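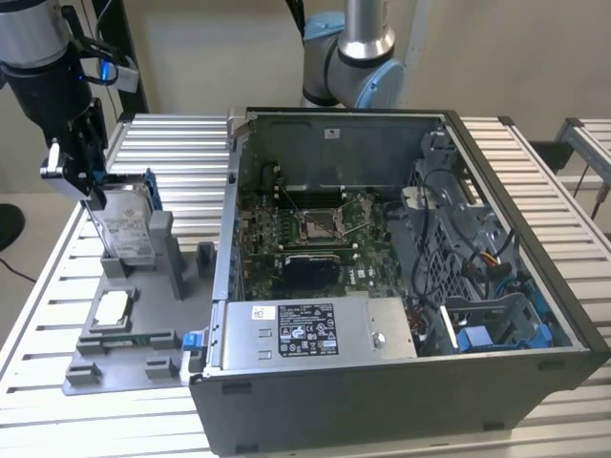 Zdislava Vlček m'écrit qu'elle ne voit pas l'intérêt de tenir un tournevis quand des machines savent ouvrir un PC, et que mes fiches sur le dépoussiérage des tours auront bientôt l'air de recettes de savon à la cendre. Elle revenait de la journée portes ouvertes de Lirnedden, elle était enchantée, elle me conseillait d'y aller. J'y suis allé. J'en rapporte surtout de quoi compléter la fiche, et quelques réserves.

Ce que j'ai vu à l'atelier Lirnedden

Deux bras au-dessus d'un établi en profilés d'aluminium, une tour couchée sur le flanc, panneau latéral retiré, et à gauche un plateau gris imprimé en 3D où chaque pièce a sa place. La démonstration a duré 40 minutes. L'animatrice, Afroza Jayasinghe, répondait bien aux questions, y compris aux miennes, qui n'étaient pas toutes aimables. Le prospectus annonçait 1 217 manipulations depuis le mois de mai. J'ai demandé combien avaient été reprises à la main : le chiffre n'était pas disponible.

J'ai aussi demandé qui avait ouvert le boîtier. Une personne, avant notre arrivée. Qui avait posé la tour à cet endroit exact ? La même. Et si le boîtier vient d'un autre fabricant, avec un disque vissé et une nappe collée par dix ans de poussière grasse ? On y travaille. Très bien, qu'on y travaille. Chez moi les tours arrivent comme ça - avec des poils de chat en prime.

À copier sans acheter de robot

1. Coucher la tour. Je m'obstinais à démonter debout, en tenant le boîtier du genou. Sur le flanc, côté ouvert vers le haut, on a les deux mains libres et les vis tombent moins loin. Avant cela : arrêt complet, câble secteur débranché, puis une pression de quelques secondes sur le bouton de marche.

2. Se faire un plateau. C'est la meilleure idée de la journée et elle ne doit rien à l'électronique. Le leur a des logements et des butées, avec une place pour le disque dur, une pour le processeur, une pour une petite barrette verte. Le mien est un fond de tiroir garni de carton découpé au cutter, avec le nom des pièces au crayon. Les vis vont dans une boîte à œufs de six, une alvéole par étape. Évitez la mousse d'emballage ordinaire sous les circuits, elle se charge en électricité statique.

3. Chercher le bleu. Sur la tour de la démonstration, les loquets et les supports de disques étaient en plastique bleu, et je connais plusieurs modèles de bureau où cette couleur désigne ce qui se débloque à la main. Si une pièce bleue résiste, on regarde mieux. La pince à bec attendra.

4. Prendre le processeur par les bords, jamais par le dessous. Et tant que le support est vide, levier relevé, rien ne passe au-dessus : ni câble, ni manche, ni tasse. Les broches de ces supports se tordent pour un rien et se redressent très mal. J'en ai perdu un de cette façon, avec un bracelet de montre.

5. Écarter les câbles avant de glisser les doigts dans la cage des disques. Un lien velcro suffit. Les colliers Nonarwood que je recommandais l'an dernier sont trop raides, je retire le conseil.

6. Laisser le bloc d'alimentation fermé. On le dépoussière de l'extérieur, par la grille, à l'air sec. Ses condensateurs peuvent garder une charge dangereuse même débranché.

Nous utilisons des cookies pour mesurer l'audience de ce site. En poursuivant votre navigation, vous acceptez leur dépôt. Accepter - Refuser - Paramétrer 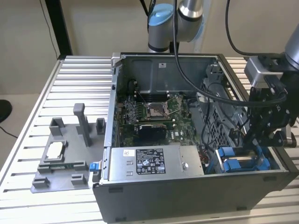
Combien de temps, combien d'argent

Je n'ai pas obtenu de prix pour l'installation complète. Un visiteur de chez Baláž a insisté, poliment, et n'a pas eu plus de succès que moi. On m'a en revanche parlé de filières de recyclage qui reçoivent des lots entiers de machines identiques, et là je veux bien croire que la chose ait un sens : même boîtier, mêmes gestes, toute la journée. Ustside aurait apporté 204 tours du même modèle pour un essai. J'attends de lire les résultats, échecs compris.

Pour la tour du salon, qui s'ouvre une fois l'an, ma liste de courses reste courte : un tournevis cruciforme correct, un pinceau doux, un bracelet antistatique, une lampe frontale. Le carton du plateau est gratuit.

Zdislava, puisque vous me lirez : je garde la fiche. J'y ai ajouté le plateau, avec la mention « vu à Lirnedden ». Si quelqu'un y retourne, qu'il demande à voir la vis du fond, celle qui est foirée.

Mise à jour de la fiche : 21 juin 2021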